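Household Handling Demonstrations: Second Progress Report

Submitted to the Elero program office, 07/09/2021
Prepared by Minttu Mäkelä, data collection lead, Clurkier
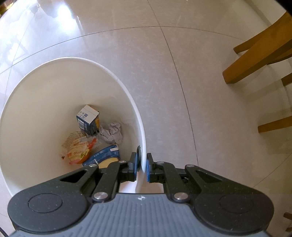 This report covers the period since our first report in March. It describes the demonstrations recorded, the changes we made to the recording procedure, the problems that cost us time, and what we plan to do next. Spending is covered in the separate statement sent to your finance office.

Work completed

The plan for this period called for 300 accepted demonstrations in homes, using hand-held grippers operated by our own staff. We have 173. The shortfall is explained under Problems. All accepted demonstrations have been trimmed, checked and placed in the shared store, and the Sangkhawat training team has confirmed that the files open and play correctly on their side.

The demonstrations fall into two groups. The first group is moving light household containers a short distance across the floor: trash bins, baskets, small tubs. The second is picking single items off a table and putting them into one of those containers. Sangkhawat asked for the container group to be done first, and most of what we have accepted so far belongs to it.

Trash bins take up more of the schedule than we expected when we wrote the proposal. A bin has a thin rim that has to pass between the fingertips, with one finger inside and the other outside. If the operator comes in too high, the tips close on nothing. If they come in too low, the linkages can knock against the wall of the bin and push it away. A person using their own hand corrects for this without thinking. With the gripper it takes practice, and our newer operators needed several sessions before their recordings could be used.

We decided early on to record bins with trash in them as well as empty ones. The contents change what the camera sees, and the people who will use the finished system don't keep their bins empty. Wrappers, crumpled paper and small boxes are fine. We do not record food waste, glass or anything with a name and address on it.

Changes to the procedure

Each demonstration now starts with the gripper fully open and away from the object. In March we let operators start wherever they liked, and Sangkhawat found that many recordings began with the fingers already closed on the rim. Those taught the system very little about the approach. We have gone back through the March recordings and removed the ones that start this way.

Operators now change the location of the container between takes. Before, a bin might stay beside the same chair for a whole session. The new rule is that it moves to a different part of the room, and that the operator also changes the side from which they approach. Furniture is left where the household has it. We considered clearing the floor to speed things up and decided against it, as chair and table legs are part of what the system will have to work around.

We added a short review at the end of each session, done in the home before the equipment is packed. The operator plays back the session on a laptop and marks any take where the grip slipped, where their free hand came into view, or where the object left the picture for more than a moment. This adds time to each visit. It has also cut the number of takes rejected later in the office, where there is no chance to record them again.

Problems

Access to homes was the main cause of the shortfall. We had agreements with 9 households at the Jukatdale site and were able to work in six of them. Two withdrew before the first visit, and one asked us to wait until building work is finished. We have since been back in touch with that household and expect to start there in the next period.

Reflections were the second problem. Several of the homes have polished tile floors, and a window or ceiling light can leave a bright patch that washes out part of the picture. We first treated these recordings as faulty and threw them out. Sangkhawat then asked us to keep them, provided the fingertips and the point of contact are clearly visible. We were able to restore some of the discarded takes, but others had already been deleted. We now hold all rejected recordings until the end of the project.

The third problem was wear on the grippers. The contact pads on the fingertips come loose with heavy use, and one gripper was out of service while we waited for replacements. The spare was then shared between two operators, which slowed both of them down. We have ordered enough pads to last through the remaining work. Operators have been told to check the pads and the pivots before every session and to wipe dust off the arms.

Labeling

Every accepted demonstration has a one-sentence description written by the operator and checked by a second person. At first these were too loose to be useful. "Moved the bin" does not tell the training team which part of the bin was held or where it went. The current form is a single sentence naming the object, the place where it is gripped and the goal, such as "Grip the bin by the right side of the rim and move it next to the table." Roughly a third of the older labels still need to be rewritten in this form.

We also note whether a container is empty or has things in it. We do not list the contents. Sangkhawat has said that a list would be helpful later, but it would take more staff hours than the present budget allows. If Elero would like us to cost this as an extra, we can send a figure.

Next period

We plan to finish the container group first and then give most of the remaining sessions to picking items off tables. Two more households have asked to join, and visits to both have been agreed in principle. If access goes as planned we will reach the original target without an extension. If either household drops out, we will ask to run additional sessions in homes where we have already worked, using rooms that have not been recorded yet.

The label rewrite will be done alongside the visits. The Sangkhawat team will run a first training trial on the container group once it is complete, and their results will be included in our next report.

We need one decision from Elero. Our agreement with the households covers recording on the ground floor only, and some of them have offered upstairs rooms as well. Please confirm whether we may amend the consent form ourselves or whether the change has to go through your office.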